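Skulham Boards > Robot Learning > Collecting Demos

Thread: Basket pickups, how many and how messy?

tr_clemwood
Posted Mon 7 February
We're collecting teleop demos for a policy that grips a shopping-type basket by its handles. So far I have 165 episodes from two operators. The trained policy goes for the right spot but closes too early, often with only the rim between the fingers. Head camera plus wrist camera, one arm.
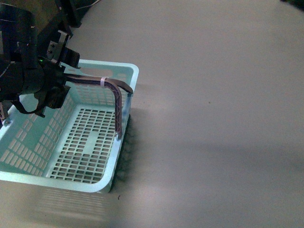
How long is one episode?
Usually 11 seconds, counted from the first arm movement to the gripper closing.

Fabrice Bailly and I disagree on what to do next. He wants more of the same, I want to throw out the slow ones.

porkon_fan
Don't throw out the slow ones. Slow is fine if the motion is steady. What hurts is stopping. If the operator sits still over the handle for a second, the policy learns to sit there too.

kamala_a
Disagree in part. We kept all our slow demos in September and the policy came out sluggish. Trimming the pauses helped, but it didn't fix everything. Are you recording with anything in the basket? Ours went wrong as soon as there was fruit in it.

tr_clemwood
Some of them, yes. This is what the wrist view gives us on those. 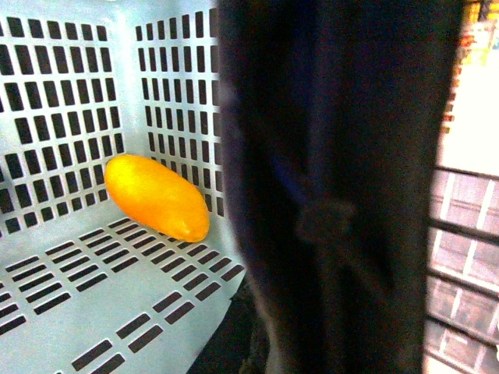 Wrist camera, one piece of fruit in the basket

kamala_a
Then check the split between loaded and bare. If one operator did all the loaded ones, you are training on that person's habits.

lecomte_user
I'd drop the wrist camera for this. The finger blocks a big part of the view.

porkon_fan
No, keep it. The last bit before closing is where he has the problem, and the head camera is too far back to help much there.

tr_clemwood
I looked at the split. Léonie did nearly all the loaded ones, so Kamala has a point. I'll have both of us redo that part, and turn the basket a little between episodes. Until now we set it down the same way every time.

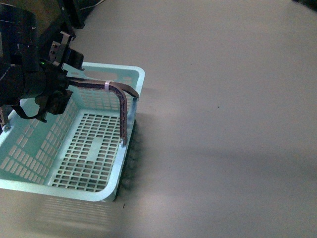 I'll also label the moment of closing by hand on a small batch and see whether the early closes come from the data or from the gripper signal lagging behind the video. Fabrice still says more episodes.

lecomte_user
Check the lag first. Relabeling is a waste if the clocks are off.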